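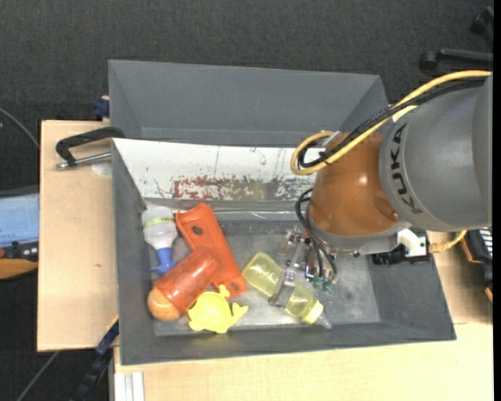
By Berhanu Bogale
Home and Kitchen | Updated in February

How to Sort Your Household Plastics Without Fooling Yourself

Most advice on plastic recycling starts with the little triangle on the bottom. I would start somewhere else, with the list your own trash hauler puts out, for the simple reason that the triangle was never a promise. It tells you what kind of resin the thing is made from. Whether anyone near you wants that resin is a separate question, and the packaging is in no hurry to bring it up.

What you need

A current list from your hauler or town office. Not the magnet that came with the house.
Two containers you already own. Skip the divided sorting bins. I tried the Nurmi one and it mostly sorted my money into somebody else's pocket.
A dishpan of used dishwater.

Step 1. Read the list by shape

Many programs take bottles, jugs and tubs and leave it at that. If yours is written that way, a cup may be out even when it has the same number as a bottle that is in. Ours in Sirstead changed its wording twice while I lived there, and the second version let in yogurt tubs but dropped clamshells. Check it again when you get a new bill.

Step 2. Pull out the odd stuff

Toys, balls, brackets, hangers, broken clips, the mystery part from a shelf you threw away years ago. Most curbside programs don't want them. Tossing them in and hoping is how good loads get spoiled. If a thing still works, give it away. If it doesn't, it's trash, and I'd sooner say so than pretend.

Step 3. Empty, then rinse

Empty matters more than spotless. Squeeze bottles are the worst of the lot - stand them upside down overnight, put in a splash of dishwater, shake, pour out. I have timed this and it takes me 10 seconds a bottle, so I don't buy the argument that rinsing is too much trouble. I also don't buy the argument that you should run them through the dishwasher.

Step 4. Deal with caps and nozzles

Here the advice really does conflict. Some programs say leave caps on, others say take them off. Follow your list. Pumps and spray tops often have a metal spring inside, so mine come off and go in the trash unless the list says otherwise.

Step 5. Leave it loose

No bags, unless your hauler asks for them. Don't nest small things inside big ones either.

What about mail-in boxes?

Mandano sells a box you fill and send back, and Zilitz has something similar. I asked both where the plastic ends up. One sent me a brochure. The other said up to 200 items fit in the large size, which was not my question. If you can get a straight answer out of either company, get it in writing before you pay.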